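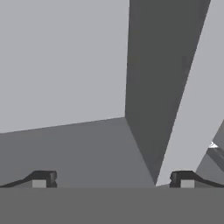

Sealing a marble countertop around a sink, and how long to stay off it

We moved into a place with white marble counters and I have no idea when they were last sealed. The previous owners left a half-used bottle of Jakness stone sealer under the sink with no date on it. There is a dull ring next to the faucet and another one where somebody must have cut lemons. I put a few drops of water on the counter last night and the spot went dark in under ten minutes.

What I want to know:

Can I just seal over the dull rings, or do they have to come out first?

How long does the kitchen have to be out of use? The bottle says 26 hours and the store brand (Onulix) says 48. That is a big difference when you have two kids and one kitchen.

I got a quote of 1196 dollars from a stone company to hone and seal the whole thing. Is that normal? It is a U shape with one seam. I would like to do it myself if it isn't likely to go wrong.

Posted by corner_lot_26

gravelroad
14 helpful votes

You are dealing with two different problems. Dark spots from water mean the stone is absorbing, and a sealer fixes that. The dull rings are etching. Acid from lemon, vinegar, wine or the wrong bathroom cleaner eats the polish. Sealer does nothing for an etch, and it doesn't stop new ones either. People get angry at their sealer about this all the time.

So deal with the rings first. For light etching you can use marble polishing powder, a damp felt pad, and patience. Work a small patch, wipe, look at it from the side with a flashlight, and repeat. If you can feel the edge of the ring with your fingernail it is too deep for powder and you need a stone person, at least for that spot.

Then clean. Use a neutral stone cleaner or a drop of plain dish soap in warm water. No vinegar, no bleach, none of the citrus sprays. Rinse twice. Let the stone dry overnight with everything off it, longer near the sink. If you seal while there is moisture in the stone you can end up with a cloudy patch that takes weeks to go away. 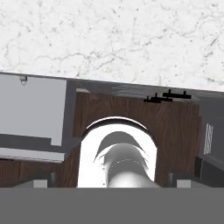
White marble with faint gray veining and darker flecks.

Sealing itself is easy. Put tape along the cabinet fronts and the backsplash. Wipe the sealer on evenly with a lint-free cloth, a section at a time, and keep it wet for as long as the label says. Then buff off every bit that hasn't soaked in. This is the step people rush. Sealer that dries on the surface leaves a sticky haze, and you get to scrub it off with more sealer. If the stone drinks the first coat right away, do a second one.

Do the front edge and the cutout around the sink too. Those take the most water and most people skip them.

As for time, go by the label on whatever bottle you use. Light use the next morning has been fine for me, meaning a plate or a dry cutting board. I keep oil, wine and wet dishes off it for the full 48.

I would throw out the old bottle. It goes off once it has been opened and a new one is cheap compared to the counter.

mudroom_bench
3 helpful votes

Mine were done by a company and they used the same stuff you can buy. I paid 600 but that was a straight run with no honing. 1196 with honing on a U shape doesn't sound crazy to me. Ask if they are honing all of it or only the bad areas, and ask what finish you will have at the end. Honed is matte. If you like the shine you have now, you may not like what you get back.

Also use cutting boards. I have a Sabatier knife that slid off the board once and left a line in the marble that is still there.

tapwater
6 helpful votes

Agree with the first answer on nearly all of it. A few things to add.

Test in a corner first, somewhere a toaster or a canister will sit. Some sealers are sold as "enhancing" and they darken the stone for good. On white marble it looks gray and dirty. Read the front of the bottle for that word before you buy. I bought a Trundeo kit that had one of each in the box and nearly grabbed the wrong one.

Check the things underneath while you are at it. Anything that drips over the edge ends up on the cabinet doors and hinges, so look there for swelling or rust. Open the doors under the sink while you work and put down an old towel. 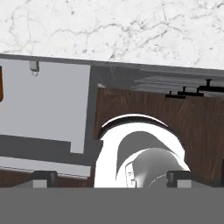
How often to redo it

Ignore the people who say once a year. Do the water drop test every few months — a puddle the size of a quarter, left for fifteen minutes, then wiped. If there is no dark mark the sealer is still working and you can leave it alone. By my sink it needs doing every spring. The far end of the counter has gone three years. You can redo only the part that fails, and with this kind of sealer you won't see where the new coat stops.

Caulk at the backsplash is a separate job. If you are replacing it, seal the stone first, wait until it is cured, and use a caulk made for natural stone. Regular silicone can leave an oily stain along the joint.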